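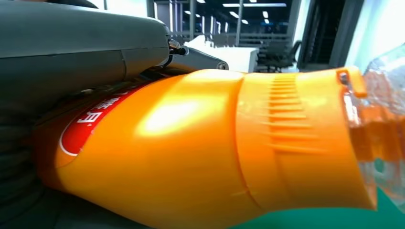 Wrist camera view: bottle lying on its side against the gripper, green table below.

Progress report to the Haltley fund
Project: Teaching handling tasks by demonstration
Prepared by Olaia Rivas, November 2, 2019

1. Position at the end of this period

The work is on plan, with one item carried over. Recording of bottle handling started in June and continues. We now hold 2,097 demonstrations, of which 847 have been checked and passed for training. The checking is slower than the recording and is the main thing holding us back. Warrick Ruawai has moved across from the Prellix work to help with it.

Each demonstration is one run of one task, with a person directing the arms by remote control. We save the wrist camera video, the head camera video, the joint positions and the commands sent. A run is kept only if all four are complete and share the same clock. Most of the rejected runs failed on the clock, and Demetrio Figueroa replaced the logging script to deal with this. Runs made with the old script are being gone through one by one.

2. Quality of the wrist video

The grant agreement asks us to report on image quality. Video taken while the hand is close to an object and moving slowly is good enough to train on. Screw heads, seams and the ribs on a bottle cap can all be made out. Glare from the ceiling lights is a nuisance on shiny plastic, and we have left it in, as the trained system will have to work under the same lights.

Fast moves are the weak point. When an operator swings the arm between positions the background smears and very little in it can be used.

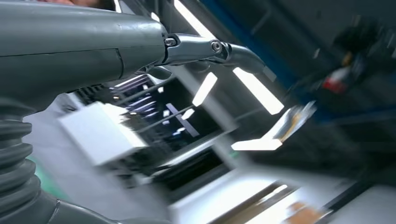 Motion blur in the wrist camera. The finger and bracket stay readable; the room behind does not.

We tried two remedies. A shorter exposure gave sharper pictures but they were too dark and grainy. Asking operators to move more slowly worked better, though it made each run longer and they found it tiring. For now we have set a speed limit in the control software for moves across the table and left the close work alone. Wanda Marchetti will compare training results with and without the blurred sections before we decide whether to cut them.

3. Tasks on the table

The current set has 7 tasks. The bottle tasks use both arms and a mix of sizes, with bottles standing or lying down. Lying bottles are the harder case. They roll if the fingers touch the near side first, so operators have been told to reach over the top and close from the far side.
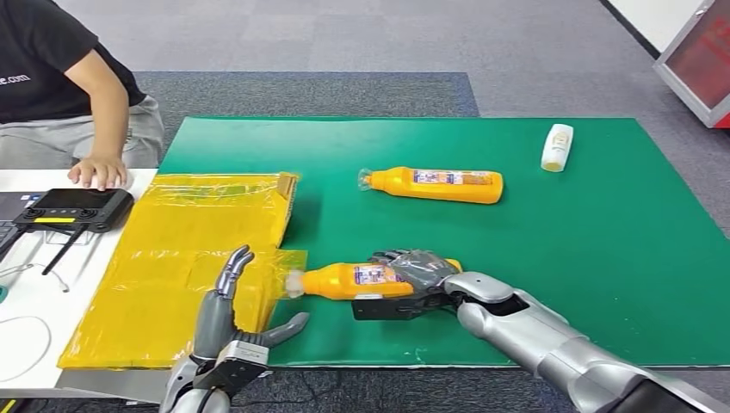

Head camera view: right hand over the nearer orange bottle, left hand open beside it.

Araceli Echevarría has written a two-page guide for new operators covering this and the starting position of the hands. It was tried with 4 people who had not driven the arms before. All of them completed the lying-bottle task in their first session, but their runs are not in the totals given above.

4. Spending

Spending is within budget. The Rutkowska invoice for spare finger joints came in lower than quoted, and we ask to move the difference to operator hours.

5. Carried over and next

The hand-guided recordings, where the operator holds the arm and moves it directly, have not started. They depend on a software update from Jotutton, now promised for the next period. Until it arrives we will carry on with remote control, finish checking the June runs and send you the first training results on the passed set.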